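Vustia Household Tidying Notes: Table Waste and Small Packaging

README

Summary

Vustia is a collection of written records about clearing small waste from tables, counters and shelves in home kitchens. Each record covers one clearing job: what was lying on the surface, what kind of surface it was, where each item was put, and in what order. The subset documented in this file is limited to light packaging, meaning snack bags, candy wrappers, small pouches, foam inserts and similar items. Food scraps, glass and liquids are covered in a separate subset and follow different rules.

The packaging subset contains 2,241 records. The full collection, with the food and glass subsets included, contains 3,366. Counts refer to the current release, dated 4th August.

Contents

records.csv - one row per clearing job
items.csv - one row per item, linked to records.csv by job_id
surfaces.csv - lookup table for surface and covering types
bins.csv - lookup table for containers
labels_en.txt - English names for all item classes
CHANGES.txt - changes between releases

All files are UTF-8 with Unix line endings. Fields are separated by commas. Text fields that contain a comma are quoted. Empty fields mean "not recorded" and should not be read as zero or as "no."

Fields in records.csv

job_id: string, unique. The prefix FL marks jobs recorded in Flutdale, SR marks jobs from Sriwong.
room: kitchen, dining area, or combined. Combined is used when the table stands in the kitchen itself.
surface: key into surfaces.csv.
covering: none, cloth, plastic sheet, mat, or paper. A cloth with a printed pattern gets the additional flag patterned = 1.
bin: key into bins.csv.
bin_state: empty, part filled, full. Recorded before the first item goes in.
order: free text, the order of items as item ids separated by spaces.
remainder: number of items left on the surface when the job was closed.
note: free text, at most 300 characters.

Fields in items.csv

item_id: string, unique within a job.
job_id: string.
class: one of 12 item classes, listed in the next section.
form: flat, folded, crumpled, standing, or open. Standing is used for bags that keep their shape when upright.
color_main: the color covering the largest visible part.
color_second: optional.
text: lettering on the item, copied as printed, in the original script. Partial text is allowed.
transparent: 0 or 1. Translucent items are entered as 1.
target: bin, recycling, keep, or unknown.

Item classes

1. snack bag
2. candy wrapper
3. small pouch
4. clear bag
5. foam piece
6. cardboard piece
7. paper napkin
8. receipt or slip
9. bottle cap
10. twist tie or clip
11. sticker or seal
12. other

Class 12 is meant for items that are clearly packaging but fit none of the others. It should not be used for items that cannot be identified. Those get an empty class field and target = unknown.

Class boundaries

The line between snack bag and candy wrapper caused the most disagreement during labeling. The rule in this release is based on construction. A candy wrapper held a single piece or bar and is normally opened by twisting or tearing. A snack bag held loose contents or several pieces and has a sealed top and bottom. Size is not a criterion. If the construction cannot be judged, use the printed text; if the text does not help either, use small pouch.

Foam pieces include molded inserts, sheet foam and cut blocks. White cardboard is sometimes entered as foam in the older records. The Sriwong jobs were checked again for this error, and the Flutdale jobs have not been checked.

Clear bags are a known weak point. They lie flat, take on the color of whatever is under them and are often missed at the first pass. Where a job note says "second pass," a clear bag is the usual cause.

Surfaces and coverings

Bare tables and bare counters are the easy cases. Cloths are harder for two reasons. Light items catch on woven fabric when they are slid, so they have to be lifted. Printed cloths also hide items of a similar color, mainly green on leaf patterns and white on checks. The patterned flag was added for this purpose and should be used when comparing jobs by remainder.

Counters are recorded separately even when they adjoin the table. Items on a counter are outside the job unless the note field says otherwise. Cookware on a counter is never an item.

Bins

bins.csv describes containers by shape (round, square, oval, bag on a frame), outer color, inner color, and lid type. Volume is not included. In the earlier Cunon format the lid field was compulsory, and open bins were entered as "lid removed." These entries have been converted to lid = none.

A bin liner is recorded as a separate field, liner, with values 0, 1 and empty. Leave it empty if the inside of the bin is dark and the liner cannot be told apart from the wall.

Sample job
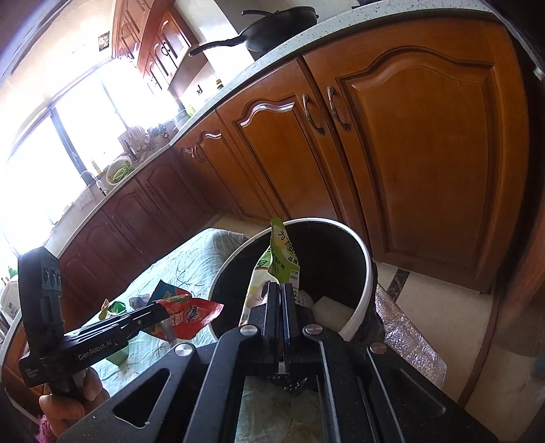 Bin position has more effect on a clearing job than any other single field, and it was left out of the first release. The current values are beside, under, on surface and distant. A round bin close to the table edge is coded as beside, and with this arrangement a light green snack bag can be held upright over the opening while a red candy wrapper is brought toward it from the side. The bag is entered as class 1, form standing, color_main green, color_second white, with text beginning "为了安" and the rest left out where it is not legible. The bin is white outside and black inside, and bin_state is part filled, as a white rectangular piece of foam or packaging is already in it. The covering is cloth with patterned = 1, pale green with darker green leaves and branches, and the crumpled green wrapper on it is the kind of item the flag was made for. The small translucent bag is entered as class 4 with transparent = 1.

Order of work

The order field is descriptive. It records what was done and does not rank one order above another. Three patterns are common enough to have their own code in the field order_type:

near_first - items closest to the bin go in first
large_first - large or standing items go in first
sweep - items are gathered into one place and moved together

Jobs with two hands in use at the same time can have two items at the same position in the order. These are joined with a plus sign, for example "a03+a04." Software that splits the field on spaces only will read the pair as one item. This is the most frequent cause of item counts that do not match between the two tables.

Sweep is rare on cloths. It is common on bare counters, where it is often followed by a wipe. Wiping is not recorded.

Known problems

- The color_main field uses everyday names and was filled in without a color chart. Blue and green are mixed up in some records of small pouches.
- Text in the text field has not been translated. Line breaks on the packaging are replaced with a slash.
- Percentages printed on packaging are kept in the text field. An early import script removed the percent sign, so a bare number in an older record can be a former percentage.
- The remainder field does not separate items left on purpose from items missed. Use target = keep in items.csv to tell them apart.
- Recycling rules differ between Flutdale and Sriwong. Foam has target = bin in one and target = unknown in the other. Do not compare target across the two prefixes.

Changes in this release

Added the bin position field. Added patterned to records.csv. Merged the classes "sweet paper" and "candy wrapper." Converted lid values from the Cunon format. Removed duplicate jobs that had been entered under both prefixes.

Planned: a field for items lying partly under other items, and a recheck of foam and cardboard in the Flutdale jobs. The item_id values will stay the same in the next release - job_id values with the SR prefix may get one more digit.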